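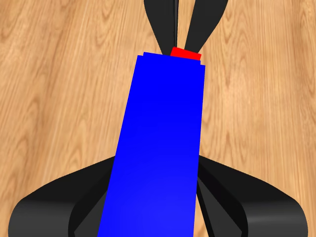

*Simulation view, two-gripper exercise: blue block and red piece.*

**Clumetia Members' Forum > Events and Visits > Open day at the Ustetham automation hall, May 12, 2018**

---

**visits_desk** (moderator)

Members who attended the open day are invited to record their observations in this thread. The registration list closed at 200 names, and 114 members signed the attendance sheet at the door. Presentation slides have been requested from Tutix and will be placed in the Visits folder when they are received.

Please keep remarks to the program itself. Questions about parking and reimbursement should be sent to the visits desk by private message.

---

**linekeeper63**

I attended the morning session. The simulation demonstration was the strongest part of the program. The presenter kept the view close to the blue block, with one gripper at the near end and the other at the small red piece beyond it, and spoke at length about how two arms share a small work area. I have sat through many demonstrations in which the audience sees a large cell from behind a fence and learns very little. The closer view was a considerable improvement.

I would recommend the session to any member who is planning a two-arm installation.

---

**mill_and_fixture**

I must respectfully disagree with the previous post. The invitation described "a demonstration of automated handling." A number of us understood this to mean physical equipment handling physical parts. The simulation occupied the first 63 minutes of the morning, and the hall tour was shortened as a result. My group reached the packing line when it had already been stopped for lunch.

A simulation can be reviewed from one's own desk. Members who traveled a long distance to Ustetham had reason to expect more time on the floor.

---

**Alemayehu_Controls**

Our firm sent four engineers, two to each session, and their reports differ in the same way as the two posts above. I offer the following points for the record.

1. The afternoon group received the full hall tour, including the packing line in operation.
2. The simulation was shown to both groups, but the afternoon presentation was shorter and left out the section on arm-to-arm clearance.
3. Questions were accepted only at the end of the day, when many of the morning visitors had left.

In our view the clearance section was of real value. With the red piece so near the far end of the block, the upper fingers have little room, and the presenter used that view to discuss approach angles. Our afternoon engineers would have liked to hear it.

---

**mill_and_fixture**

I accept the point regarding approach angles. I would still note that the block, the piece and the surface in the simulation are very plain. Our parts arrive with oil on them and do not have flat sides. I asked whether the same motions had been tried with castings and was told that the matter would be "taken up later." It was not taken up during the morning.

---

**linekeeper63**

The question about castings is a fair one, and I would support sending it to Tutix in writing. As to plain shapes, I regard them as suitable for a first explanation. Two of the apprentices in our party had never seen a two-arm layout, and strong colors on a pale wood surface allowed them to follow the discussion from the back row. The wood grain was the subject of some debate on the bus, as one of them held that it served as a position reference. I told him I considered it decoration. If anyone from Tutix reads this forum, a ruling would be appreciated.

---

**second_shift_ops**

Attended in the afternoon. The hall tour was well organized and the guides answered questions readily. The sound in the presentation room was poor, and from the rear seats I could not hear the explanation of the fingers at all. A microphone should be provided in the future.

I would also ask that the agenda state plainly which portions are simulated and which are live.

---

**visits_desk** (moderator)

Thank you for these comments. The visits desk has received 78 feedback forms to date, and they will be read together with this thread. The following items have been sent to Tutix:

- the question concerning castings and oily parts
- a request for the clearance section in written form
- the request for a microphone
- the request that the agenda mark simulated and live portions

A second visit to Ustetham is under discussion for June. Members of the morning group who missed the packing line will be given first choice of places. Forms may be submitted until the end of the month.

---

**mill_and_fixture**

Please enter my name for the June visit, with a preference for the hall tour.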